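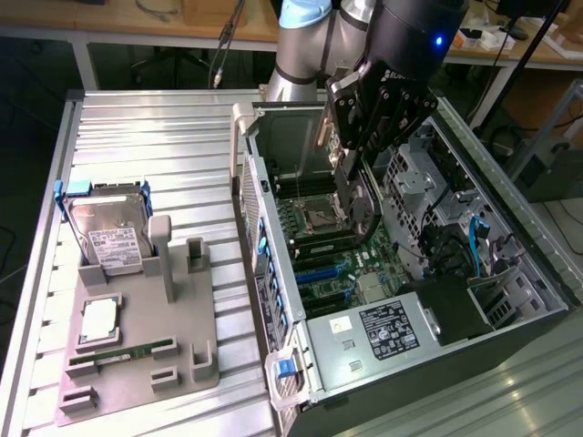 拆旧台式机时，硬盘上的塑料导轨要不要先取下来？

建议留在硬盘上，等硬盘离开机箱、放稳之后再处理。导轨与驱动器架的滑槽是配套件，单独存放容易与其他机型的导轨混在一起，回装时又要逐一试配。只有在硬盘确定报废、或者要装入另一种机箱时，才把导轨拆下并注明对应机型。

台式计算机拆解与零件定位存放
Overo 课程项目报告

组员：Dagim Alemneh、Bethel Ayele、Shewit Tesfamariam
指导：Mebrat Lemma
十二月

摘要

本项目以旧塔式台式机为对象，整理拆解顺序，设计配套的零件定位板，并比较零件散放与定位存放两种方式对回装的影响。样机共5台，均为同一机型，由 Herkik 回收站提供。定位板采用3D打印，铺放在铝型材工作台上，机箱侧放于定位板右侧。试用表明，硬盘直立存放占用台面较少，标签可以直接读取，但固定座的槽宽对导轨外形较为敏感。机箱重新布线、BIOS 设置和数据恢复不在本报告范围内。

一、背景

院系机房淘汰的台式机一部分转给低年级做硬件实习。过去的做法是把机箱放在课桌上，拆下的零件装进同一个塑料盒，课后再由下一组回装。Fuad Beyene 负责的上一届实习记录中，回装环节的问题集中在以下几处：螺钉与孔位不对应；数据线插回时方向未核对；硬盘与导轨分开存放后找不到成对的导轨；内存条没有按原槽位装回。

这些问题与操作者的熟练程度有关，也与零件存放方式有关。零件离开机箱后失去了位置信息，而塑料盒不提供任何替代信息。本项目的思路是在台面上为主要零件指定位置，使零件的去处与来处能够对应。

二、样机结构

样机为塔式机箱，金属箱体呈深灰与银色。拆去侧板后将机箱侧放，主板朝上，主要部件都能从开口处触及。

主板为绿色基板，CPU 插座与内存插槽相邻，插槽为黑色，带有已装内存条。内存区下方有蓝色扩展槽，旁边另有黑色插槽。机箱后部面板上有一列带蓝色标识的扩展槽挡板和一块冲孔散热格栅，拆扩展卡时须先处理对应挡板的固定方式。

电源为银色外壳，贴有黑色认证标签。标签上的参数应在断电后、拆线前抄录，因为电源翻面后部分文字不便读取。电源旁有一块黑色塑料罩，拆线时注意线束不要卡在罩的边缘。

驱动器架为银色金属件，内部有黑色线缆穿过，浅蓝色 SATA 数据线从附近弯下。驱动器架周围线缆较密，是整个拆解过程中最容易误拉线束的区域。

机箱上另有白色塑料提手，角部有带白色边框的蓝色塑料卡扣。移动机箱时应托住箱体底面，提手只作辅助。上届记录中有一次仅靠提手搬运，提手根部出现裂纹。

硬盘为3.5英寸机械硬盘，金属外壳，两侧装有蓝色塑料导轨，带白色产品标签和条形码。

三、工作台与定位板

3.1 工作台

试验在 Asfaw 楼硬件实习室进行。工作台面由银色铝型材横向拼成，型材之间有沟槽，边缘有高出台面的铝制边框。这种台面刚度好，缺点是沟槽会吞掉小螺钉。试验中规定螺钉不得直接放在台面上，一律放入带盖的小盒，盒盖标注取下位置。铝型材导电，任何通电检查都要移到绝缘台面上进行，拆解工位只处理断电设备。

台灯光通量为2000流明。灯位过低时，机箱侧壁会在内存插槽一带投下阴影，后来把灯臂抬高，插槽两端的卡扣才看得清楚。

3.2 定位板

定位板为灰色3D打印件，板面设有凸起的带槽固定座，另有一根圆顶立柱。设计时考虑过两种放置方式：硬盘平放和硬盘直立。平放的稳定性好，但占用面积大，而且操作者习惯把别的零件叠放在上面。直立放置时硬盘夹在固定座中，标签面外露，可以直接扫描条形码。

最终采用直立方式。固定座槽口按带导轨的硬盘外形确定，槽口上沿倒角，便于对准。槽深取得偏浅，硬盘能够放稳，又不需要很大力气向上拔出。首版固定座的槽壁偏薄，反复插入后沿打印层开裂，第二版加厚槽壁并改变打印方向，使层线与受力方向不再平行。

固定座与硬盘之间保留了间隙。间隙过小时，导轨上的凸点会刮擦槽壁；间隙过大时，硬盘倾斜，标签反光，扫描枪读取失败的次数增加。调整间隙是本项目耗时最多的部分，尺寸修改记录见小组的 Skirness 表格。

四、拆解步骤

4.1 准备

关机，拔下电源线，按住开机键数秒释放残余电荷。佩戴防静电腕带并夹在机箱未喷漆的金属部位。取下侧板，机箱侧放，开口朝上。记录机箱编号、电源标签参数和硬盘标签内容。

每台样机由2名学生操作，一人拆卸，一人记录。两人职责在同一台样机上不互换，以免漏记。

4.2 线缆

先断开硬盘的数据线和供电线，再处理其他线束。SATA 插头应沿接口方向直线拔出，带金属弹片的插头先按下弹片。不得握住线身牵拉。断开后的线缆拨向机箱侧壁，暂不从驱动器架中抽出，待硬盘取出后再整理。

4.3 硬盘

压下导轨卡扣，沿滑槽将硬盘拉出。若拉动时有阻力，先检查黑色线缆是否绕在硬盘尾部。硬盘取出后托住两侧，不接触电路板面，直立放入定位板固定座，标签朝向记录员。

硬盘虽已断电，搬动时仍应避免磕碰。放入固定座时手不要提前松开，等底边接触槽底再撤手。

4.4 内存条

同时打开插槽两端卡扣，内存条弹起后持两端取出。取出前在记录表上画出槽位简图，标明已占用的插槽。内存条放入防静电袋，袋外写槽位号。

4.5 CPU 插座检查

散热器的拆卸由指导教师示范，学生完成清洁与检查。检查内容包括插座盖板是否变形、插座周围有无残留硅脂、邻近电容有无鼓包。检查时不得用手指触碰触点。若需清除硅脂，使用无绒布蘸少量异丙醇，从外围向插座反方向擦拭。

4.6 电源

电源最后拆卸。先断开主板主供电插头和 CPU 辅助供电插头，再拧下后部固定螺钉。拧最后一颗螺钉时用手托住电源，防止其落向主板。电源外壳不得打开。

五、回装与核对

回装按拆解的相反顺序进行，记录员逐项读出记录，操作者应答后执行。硬盘带导轨推入滑槽，听到卡扣到位的声音后轻拉确认。数据线接回原接口，避免启动顺序改变。内存条按简图回到原槽位。

核对分为断电核对和通电核对。断电核对检查遗留螺钉、未接插头以及可能碰到风扇叶片的线缆。通电核对在绝缘台面上进行，观察自检结果，进入固件界面确认内存容量和硬盘型号与记录一致。

六、结果与讨论

全部样机均完成拆解与回装。其中2台首次通电自检未通过，重新插紧内存条后恢复正常，原因归为内存条一端卡扣未完全闭合。记录表随后增加了“两端卡扣闭合”一栏，由记录员目视确认。

采用定位板后未再出现导轨与硬盘错配的情况。样机型号单一，这一结果不能直接推广到混合机型。不同厂家的导轨厚度与凸点位置不同，现有固定座能否容纳尚未测试。Bethel Ayele 曾用一块未装导轨的硬盘试放，硬盘在槽内明显晃动，需要加垫片。

标签朝向对记录速度有影响。早期由操作者自行决定朝向，记录员经常需要绕到台子另一侧抄写。规定朝向之后，这一动作基本消失。本项目没有计时，以上仅为观察结论。

定位板的不足有三点。其一，板面较大，超出打印机幅面时只能分块打印再拼接，拼缝处容易翘起。其二，固定座位置不可调，增加新零件就要重新建模。其三，灰色材料上的刻字对比度低，零件名称不易辨认，目前用纸质标签补充，标签边缘沾灰后会脱落。

七、后续工作

固定座拟改为可拆卸模块，以螺钉固定在铝型材沟槽中，按机型更换。Shewit Tesfamariam 已画出模块底座草图，尚未打印。硬盘槽口计划增加一侧弹性片，用于补偿导轨厚度差异，需要验证材料在反复弯曲后的疲劳情况。电源体积和重量都较大，暂不纳入定位板，仍放在台侧的托盘中。

记录表中的机箱编号与硬盘序列号目前手工关联，抄写错误只能在通电核对时发现。下一步把条形码扫描结果直接写入表格。

附：工位用品

防静电腕带；十字螺丝刀；带盖螺钉盒；防静电袋；无绒布；异丙醇；条形码扫描枪；记录表与铅笔；定位板；备用纸质标签。

螺丝刀使用后放回工具架，不放在机箱内。带磁性的批头不得靠近硬盘固定座存放。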